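Tuver Front Strut Brace, four-bolt, for older two-door coupes

Stock status: in stock
Finish: satin black or bare aluminum
Weight: 7 pounds with hardware
Part number: 482

We've been wanting to list this one for a long time, and it's finally on the shelf! The Tuver brace started out as a one-off that Benedek Illés welded up for his own car over a winter, and after a few people drove that car everybody in the shop wanted one. Mine has been on since May and I'm still finding excuses to take the long road home.

A strut brace ties the tops of the two front towers together. On an older unibody car those towers move around more than you'd think, especially if the car has spent years on stiff springs. When you turn in hard, one tower gets pushed toward the engine, the alignment shifts a little, and the steering goes vague right when you want it sharp. With the brace bolted in, the front end answers sooner and the car feels a good bit younger.

What I like most about the Tuver is how simple it is. The bar is one solid piece with no hinge or adjuster in the middle, and the end plates are cut from thick steel and sit flat on the towers. A lot of bars have a pivot bolt at each end, and that pivot is where the flex creeps back in. Benedek skipped it completely, so the hole spacing has to be right from the start — which is why every bar gets checked on the Katona jig before it leaves the bench.

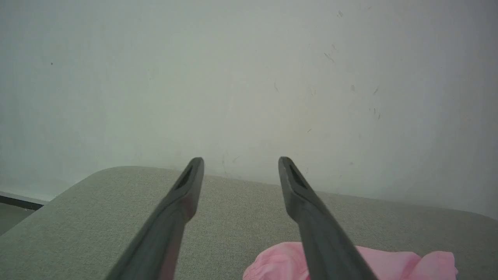
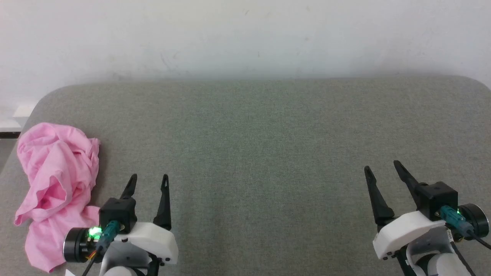
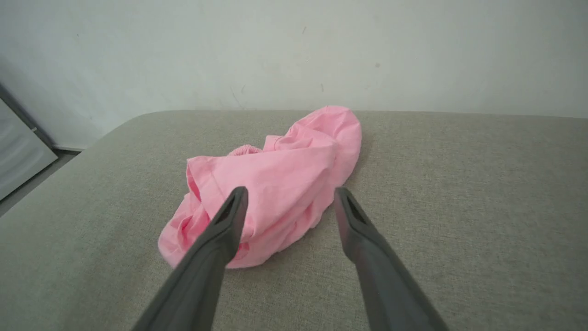
Clearance is the question we get most. The bar runs behind the intake on the standard engine and clears the stock hood with room left over. It also clears the Markinix intake manifold, both the short and the long runner versions. If you have a Trodent catch can on the passenger side tower you'll need to move its bracket back to the firewall (the bracket already has the holes, so you only need a drill and ten minutes). We haven't tried it with a swapped engine. If you have one, measure from the tower tops to the highest point of your intake and send us the number before you order.

Installation

Park on level ground with the wheels on the floor. Please don't do this with the front of the car on stands, the towers will be sitting in a different place and the bar won't line up.

Take off the upper nuts on both towers and wipe the tops clean. Old paint and road grit under the plates will make the bar sit crooked. Lower the bar into place, start every nut by hand, and only then tighten them, going back and forth between the two sides. Use the torque figure in the manual for your car. Drive it for about 100 miles and check the nuts again.

If one side won't drop over the studs, stop there and give us a call. A car that's taken a hit in the front can have a tower that's moved, and forcing the bar on won't help. We'd much rather talk it through with you than have you reach for a pry bar.

What's in the box

Brace with end plates welded on
New flange nuts for both sides
Two thin shims
Printed instructions
A Tuver sticker, which we're told is good for a little extra speed

Finish and care

Satin black is powder coat and wipes clean with a damp rag. Bare aluminum is the bar as it comes off the bench, with black end plates. It'll dull over time and you can bring it back with any metal polish. I went with bare and I love how it looks with an otherwise plain engine bay, but black hides greasy fingerprints a lot better.

Will it work with aftermarket camber plates?

Most of them, yes. The end plates have a wide center opening, so you can still get at the adjustment bolts with the brace in place. Very tall plates may need the two shims, one under each side.

Is there a rear bar coming?

Yes! Benedek has the first one in his own car and is working out how to keep the spare tire cover usable. It'll be sold on its own and also as a set with the front.

Page updated 2018-08-28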